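Small Electrical Waste in Durkum: Who Uses the Drop-Off Point and Who Does Not

Project report, Environment and Local Services module
Submitted 14/07/2023

1. Background

The town of Damholm has collected paper, glass and metal from the curb for many years. Small electrical items are handled differently. Residents have to take them to a drop-off point, and each district has one. In Durkum it is a gray container behind the bus station, emptied by the contractor, Sidura. Items that do not fit through the slot have to go to the main recycling yard on the other side of the river.

The project looked at how well residents in Durkum know the drop-off point, what they do with old chargers, toys, shavers and similar items, and what would make them change. Large appliances were left out. So were car batteries, which are covered by a separate rule.
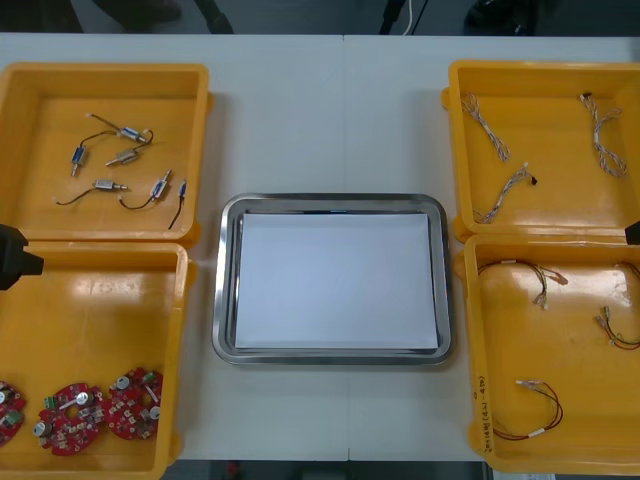
Figure 1. Open yellow bins, a steel tray and small wired components.

2. Method

A one-page survey was delivered to 721 addresses in the eastern half of Durkum in November. It had nine questions and a space for comments. Completed forms could be returned by mail or put in a box at the library.

We got 228 forms back. Some were missing the second page of the form, which was a printing mistake on our side, and a few had the first question left blank. After these were taken out there were 200 forms to work with. All results below are from those forms.

We also visited the container four times, always on a weekday afternoon, and noted whether it was full and whether anything had been left on the ground next to it. We did not open the container or handle the contents.

3. Results

Only 40 of the households had used the drop-off point in the past year. Most of the others knew that electrical waste should be kept out of the regular trash, but many did not know where the container was. Several people wrote that they thought it was for clothes. It stands next to a clothing container of the same color and the sign faces the parking lot, so this is an easy mistake to make.

The most common answer to the question "What do you do with small electrical items that no longer work?" was that they are kept at home in a drawer, a basement or a garage. The second most common answer was the regular trash. People who live in apartments were more likely to give the second answer. 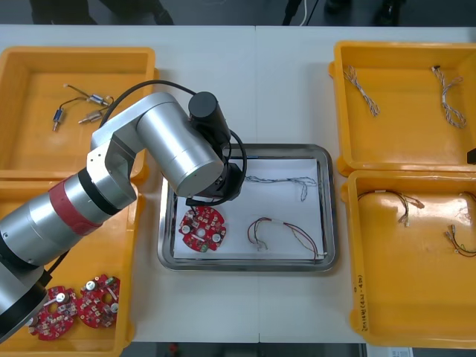 Figure 2. Circuit board in the steel tray, with yellow bins to either side.

On two of our four visits the container was full to the slot. On one of those visits a printer and a bag of cables had been left on the ground, and it had rained. Sidura told us by e-mail that the container is emptied every second week and that the schedule is set in the contract with the town. They did not want to comment on whether this is often enough.

4. Comparison with Abu Hammour

One part of the project compared Durkum with another place. We chose Abu Hammour because a member of the group has family there and could ask how things are done on their street. This was a handful of conversations and is not a survey, and it should be read that way. The people asked said they mostly gave old electronics to a repair shop or passed them on to relatives. None of them talked about a container.

Repair was hardly mentioned in the Durkum forms. There was no question about it, and we should have included one. 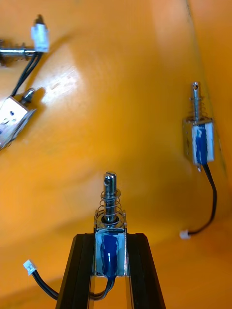

Maren Tollefsby
Second-year student, group editor

5. Discussion

The low use of the container seems to have more to do with location and signs than with attitude. Most people who filled in the form said they would walk five minutes to get rid of small items properly. The bus station is further than that for much of the eastern half.

There are weak points in the survey. People who return a form about waste are probably more interested in waste than their neighbors, so the true share of users may be lower. The form was in one language only.
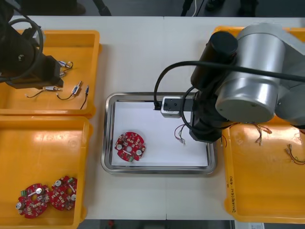
Figure 3. Small wired components in a yellow tray.

6. Suggestions

Turn the sign toward the sidewalk and paint the container a different color from the clothing container.
Put a small indoor box for chargers and cables in the library.
Empty the container every week in January, when old items are replaced after the holidays.
Add the drop-off point to the collection calendar that the town mails out. At present the calendar lists only the recycling yard.

The survey form and the notes from the container visits are in the appendix.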